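4.3 Failure during the cutlery sorting task

Print this page
E-mail this article

The most serious failure in the Kirnar evaluation occurred in the sorting task, in which two arms transfer plastic utensils from the tabletop to a compartment tray. The policy had been trained on 418 demonstrations recorded at the Nultstead laboratory and had passed the acceptance test described in Section 3. The stop itself was not caused by a collision with the table or between the arms. It was caused by sustained overload of a gripper servo while the fingers were closed on a handle held down by other utensils.

Each trial begins with the tray empty and the utensils spread in an overlapping pile. The operator does not separate pieces that touch. This condition was chosen because earlier work on the Vulivitz platform used utensils laid out singly, and the results of that work did not carry over to crowded surfaces.

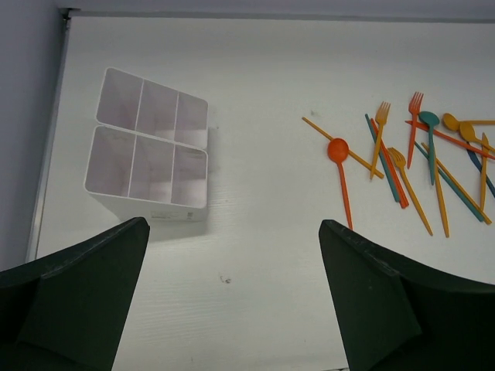

The policy selects a grasp point on a handle and closes the fingers until the measured current reaches a set limit. When a handle lies under one or more others, the lifting motion meets resistance that the current limit does not take into account. In the failed trial, the right gripper closed on a knife handle near the middle of the pile and began to lift. The knife did not come free. The controller read the lack of upward motion as a tracking error and raised the commanded effort over the next 36 control cycles. The servo reached its thermal limit and shut down with the fingers still closed.

Two further faults followed from the first. The shutdown message from the servo was logged but was not passed to the task supervisor, which continued to treat the right arm as available. The left arm was then sent toward the same part of the table, and the operator pressed the emergency stop. Neither arm was damaged. One utensil was bent and was replaced before testing resumed in August.

A review of the logs showed that the same rise in effort had taken place in 10 earlier trials without reaching the thermal limit. Those trials had been recorded as successes, as the utensil was placed in a compartment before the time limit. The authors consider this a weakness in the scoring method. A trial should not be scored on placement alone when the hardware has been operated near its limit.
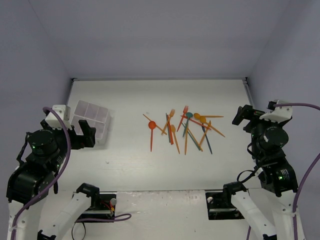

Three changes were made to the Rusu controller. The commanded effort is now capped during any lift, and a lift that does not produce motion within the allowed time is abandoned and the fingers are opened. Servo faults are sent directly to the task supervisor, which halts both arms. Servo temperature is recorded with every trial and reported next to the placement result.

The revised controller was run for up to 2000 lift attempts under the same starting conditions. No thermal shutdown was recorded. The rate of abandoned lifts rose, most often for knives, and the mean time per trial increased accordingly. The cap does not address the underlying difficulty, namely that the policy has no estimate of which utensils rest on top of others. Figure 4 shows the work area used for the sorting trials.

Figure 4. Work area for the cutlery sorting task, with both arms, the compartment tray and the utensils.

Print this page
E-mail this article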